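How to Oil a Wooden Kitchen Benchtop (and Keep It Looking Good) 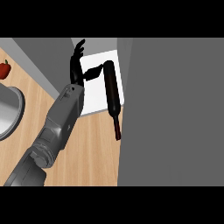

A light wooden counter, the kind of surface this guide is for.

I love oiling benchtops. There, I've said it. It's cheap, it's quiet, it smells nice if you pick the right oil, and the grain comes up so beautifully on the first coat that I still call people in from the other room to look. If your timber has gone dull and thirsty near the sink, give it a weekend and you'll be very pleased with yourself.

I've done the kitchen in our old place at Undircombe, two islands, a laundry bench and more chopping boards than I can remember, and the method below is what I've settled on. It works for solid timber that has been oiled before or has never been finished at all. If your bench has a varnish or polyurethane on it, the oil will just sit on top and go sticky, so you'd need to strip it first and that's a separate job.

Is it oiled or varnished?

Flick a few drops of water on a spot near the back wall and leave them for ten minutes. On a tired oiled surface the wood darkens under the drops as it soaks in. On varnish they stay put as little beads and wipe away without a mark. A freshly oiled bench will bead too, which can fool you, so scratch gently with a fingernail somewhere hidden. Varnish often has a plasticky feel and may lift in a flake.

What you'll need

Food-safe oil (see the next section)
Sandpaper in 120, 180 and 240 grit
A sanding block, cork if you can get one
Plenty of lint-free cotton rags, old T-shirts are perfect
Masking tape
Dish soap and warm water
A vacuum with a brush head
Gloves
A metal bucket of water for the used rags

Choosing an oil

Everybody has a favourite and people get quite heated over it! Mineral oil is easy and never really dries, so it suits chopping boards but wears off a bench quickly. Pure tung oil gives a lovely soft sheen and stands up well to water, but you'll wait ages for it to cure. Hardwax oil costs the most and goes the furthest. For a busy family kitchen I'd go with hardwax every time.

Check the tin says it's suitable for food contact once cured. Please don't use olive oil or sunflower oil from the pantry. They go rancid and the whole kitchen ends up smelling like an old chip pan.

I paid $179 for everything last time, and most of that was the oil. I still have a third of the tin left.

Step 1: Clear and clean

Take everything off. Kettle, toaster, fruit bowl, the pile of school notices, all of it. Wash the bench with warm water and a small squirt of dish soap, going with the grain, then wipe it again with plain water. Dry it with a towel and let it sit overnight. I like to do this bit on Friday after dinner so the timber is ready for Saturday morning.

Tape off the splashback, the sink rim and the edges of the cooktop while you wait.

Step 2: Deal with stains

Black marks around taps are usually from water getting at the tannins in the wood. Sanding takes out the light ones. For the stubborn ones, try a paste of oxalic acid (sold as deck cleaner at most hardware stores), following the packet closely and wearing gloves. Rinse very well and dry overnight again.

Small dents can be steamed out, and this is great fun. Lay a damp cloth over the dent and touch it with a hot iron for a few seconds. Lift, look, repeat. The fibres swell back up and you feel like a magician.

Step 3: Sand

Start with 120, then 180, then 240. Always go with the grain and keep the block flat. The temptation is to lean hard on the one bad patch, but that leaves a dip you'll see every time the sun comes in low, so spread your effort out wide past the stain.

Vacuum between grits. After the last one, wipe over with a barely damp cloth, let the surface dry, and give it one more very light pass with the 240. The damp cloth raises the little hairs in the timber and the final pass knocks them off. Don't skip it! It makes the finish feel like silk.

Step 4: First coat

Open the windows. Stir the oil (don't shake it) and pour a small puddle on the bench. Work it in with a rag, along the grain, in sections you can comfortably reach. Less than you think. Leave it for 16 minutes, or whatever your tin says, and then wipe off every bit that hasn't soaked in.

Do the ends and the cut-outs around the sink as well, and give them extra. End grain drinks oil like nothing else, and it's where the water gets in.

Step 5: More coats

Let the first coat dry overnight, then rub lightly with 240 and repeat. A bare bench wants 3 coats. One that's only looking a bit tired may be fine with two.

About those rags

Please take this seriously. Rags soaked in drying oils such as tung, linseed and many hardwax oils can heat up by themselves and catch fire, even hours later in a bin. Drop them straight into the bucket of water, or lay them out flat and single outside on concrete until they're completely stiff. Never leave them scrunched up.

Waiting for it to cure

You can use the bench gently the next day, but keep water, hot pans and appliances off it for as long as you can bear. Mine gets a full week. Tung oil wants longer.

Keeping it nice

Wipe up spills when you see them. Use a trivet. Skip spray cleaners with bleach or ammonia, and just use a soft cloth with a drop of dish soap.

Top up with a thin coat every 6 months, a bit more often around the sink. I do ours in September when the weather's warm enough to have the windows open all day.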